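Compte rendu de la réunion du label, janvier

Bon, c'est encore moi qui tiens le stylo, alors je vous préviens, ce sera dans le désordre et avec mes avis dedans. On a commencé à 18 h 15, le temps que tout le monde trouve une chaise et que la cafetière se décide.

Premier point, le pressage du nouvel album d'Irkcombe. Le test pressing est arrivé et on l'a écouté en entier, les deux faces, sans parler (un exploit !). La face A est superbe. Sur la face B, on entend un souffle au début du morceau 5, et j'ai été la première à râler, mais après une deuxième écoute au casque il est bien sur la bande d'origine. Le groupe veut le garder. Adopté, on valide le pressage tel quel. Je rappelle quand même que le macaron porte encore l'ancienne orthographe du titre, avec un seul « l », et que je m'occupe de renvoyer le fichier à l'usine avant la fin de la semaine.

Ensuite, la pochette. Grosse discussion, comme d'habitude. Il restait deux propositions, la bleue et celle avec la typo énorme que j'adore et que je suis visiblement seule à adorer. On a voté : 6 voix pour la bleue, 2 pour la typo (merci à l'autre personne, je t'offre un verre). Ce sera donc la bleue, avec les paroles à l'intérieur.

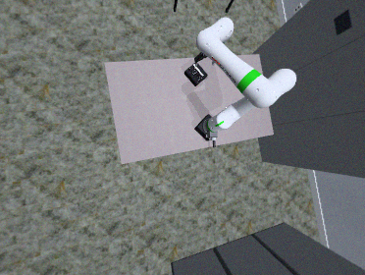
Pour l'insert, on part sur une feuille simple pliée, papier mat, parce que le livret agrafé faisait exploser le devis. Les crédits sont à relire par le groupe, et s'il vous plaît, cette fois, on n'oublie pas la personne qui joue du violoncelle !

Troisième point, les comptes. Il nous reste 2 927 euros une fois l'usine payée, ce qui est mieux que ce que je craignais. On met de côté de quoi payer l'attachée de presse, et le reste part dans la tournée. La réédition du premier Trurisus attendra l'automne, je sais que ça en déçoit plusieurs, moi aussi d'ailleurs.

Tournée, justement. Irkcombe et Trurisus partagent l'affiche sur une demi-douzaine de dates, quelque 5 ou 6 selon la réponse de la salle Lazarević, qui nous fait languir depuis un moment. Prollville est confirmé, avec repas et hébergement, et on joue en deuxième. La question de l'ordre de passage a été posée – un peu vivement – et on a décidé que les deux groupes alterneraient chaque soir. Il faut encore trouver un van avec assez de place pour les claviers.

Divers : on cherche toujours le carton de tee-shirts taille M. Si quelqu'un l'a chez soi, aucun reproche, rapportez-le. Les démos reçues sont dans le dossier partagé, j'en ai écouté la moitié et il y a un trio de pop à guitares dont le refrain me trotte dans la tête depuis trois jours, allez-y !

Fin de la réunion à 20 h 40. Prochaine réunion en février, même endroit, et je voudrais bien que quelqu'un d'autre prenne les notes.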